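Stavcombe 118 Upholstery Fabric

Flat-woven furniture fabric for seats, backs and loose cushions. Sold by the yard from the roll.

Construction
Plain weave, two-ply yarn, piece-dyed after weaving. The back is coated with a thin acrylic layer to limit fraying at cut edges. The face is uncoated.

Width and roll length
Usable width is 54 inches between selvages. Full rolls hold 193 feet. Cut lengths are supplied in one piece up to 5 yards; longer orders may contain a join unless the order states otherwise.

Colors
Gray heather, sand, slate, dark green. Dye lots vary. Order all fabric for one piece of furniture at the same time and quote the lot number when adding to an earlier order.

Cutting and sewing
Mark the nap direction on the back before cutting. Allow 5/8 inch at seams and 1 inch where a zipper is fitted. Use a size 16 needle and bonded polyester thread. Seat panels should run front to back, with the selvage parallel to the side arms. Sewing notes were prepared by Torben Thiele at the Stondow workroom.

Care
Vacuum with a soft brush. Blot spills with a white cloth and plain water, working from the outside in. Dyed clothing and throws left on pale colors for long periods may transfer color, particularly when damp. Covers removed for cleaning should be dry cleaned only.
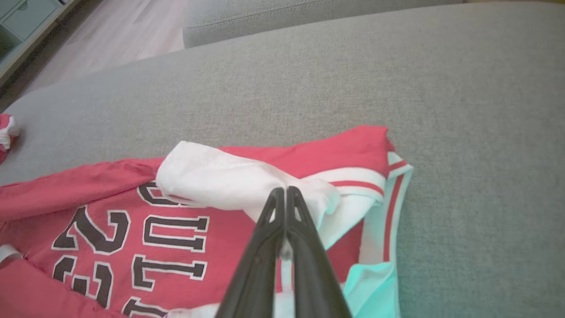 Shrinkage after dry cleaning is under 2 percent in both directions. Do not iron the face. Steam from the back at low heat if creases remain after fitting.

Samples
A 5-inch swatch of each color is available at no charge. For rolls in the Grarow weight, which is heavier and has no backing, see the separate page. Trade inquiries: Issa Nimri, Sarantis warehouse.

Page revised Jan 6, 2018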